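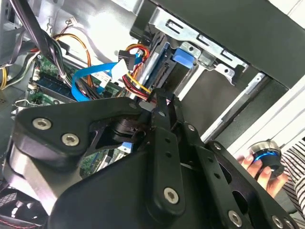
Reading time: 3 minutes

Preparing a desktop computer for donation or disposal

Guidance for staff and residents, issued by the Skondstead Reuse Service

A desktop computer that has reached the end of its working life in one office can often serve for several more years elsewhere. Before it leaves your hands, the information stored on it must be dealt with properly. This page sets out the steps to follow, whether the computer is to be donated through the Bassi scheme or sent for recycling.

Before you begin

Set aside an afternoon. Copying files takes longer than most people expect, and erasing a large drive may need to run overnight. You will need an external drive with enough free space for your files, a crosshead screwdriver and the donor form, which is available from any of our collection points.

Step one: make a copy of your files

Connect the external drive and copy across your documents, photographs, saved emails and browser bookmarks. Check the desktop and downloads folders as well as the main documents folder. When the copy has finished, open several files from the external drive on a different computer. Do not go on to step two until you have done so.

Step two: sign out of accounts

Sign out of email, cloud storage and any shops or music services. Some paid programs allow only 2 computers per licence, and the old one will continue to count until it has been released. The option is normally found in the program's Help or Account menu.

Step three: erase the drive

Deleting files and emptying the bin does not remove them for good. Use the reset option supplied with the operating system and choose the setting that removes everything and cleans the drive. On older computers with no such setting, bring the machine to us and we will erase it for you. The charge is waived for donors.

If the drive has failed and cannot be erased, it must be taken out. Shut the computer down, unplug it at the wall and hold the power button for a few seconds. Remove the side panel, disconnect the two cables from the drive and release the screws or clips that hold it. Solid-state drives fixed directly to the main board are held by a single small screw. Place the drive in a padded envelope marked "for destruction" and hand it in separately.

Step four: clean and label

Wipe the outside of the case with a slightly damp cloth. Clear dust from the vents with a soft brush - a household vacuum cleaner should not be used inside the case. Tape the power lead to the top and attach the completed donor form.

Step five: deliver the computer

The Hirach Road collection point accepts up to 35 computers a week. Organisations with larger numbers should write to Myrto Tzanetos, Collections Officer, before delivery. The collection point closes for stocktaking during the second half of December.

A receipt is issued for every item and should be kept with your equipment records.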